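14/01/2021

Second day of comparing the fingers. Yesterday was the Grera pair, the stiff ones with flat pads. They hold a box well and do badly on anything round. Today I put the Twal fingers on, the soft magenta ones with the ribs, and kept the rest of the Helard handle as it was so the only change would be the fingers.

Mounting took longer than it should have. There are two screws in each plate and I had the wrong driver with me, so I went back down to the van for the small one. Started the first run at almost 11. I set the recorder to stop at 2000 entries, which should be plenty for the week.

I planned 18 grasps per object and did the bottle first, since that was where the Grera pair had the most trouble. 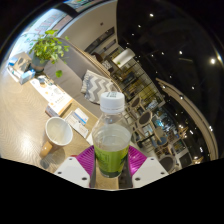
Twal fingers on the water bottle, held upright.

The soft ones wrap a little when they close. With the Grera pair I had to line up both sides carefully or the bottle would turn. With these I could come in slightly off and it still sat straight. 4 slips in the set, all of them when I squeezed too lightly. The trigger is the weak point – there is a dead spot in the first part of the pull and I kept stopping inside it.

Did the cup after lunch. Holding it by the body is fine. The handle is harder, and I want to try that again with the wrist turned.

My hand is sore. The Helard weighs 283 grams more than the one I used in September and I notice it by the end of a set. Tomorrow the small packets, then I write it up for Prandness.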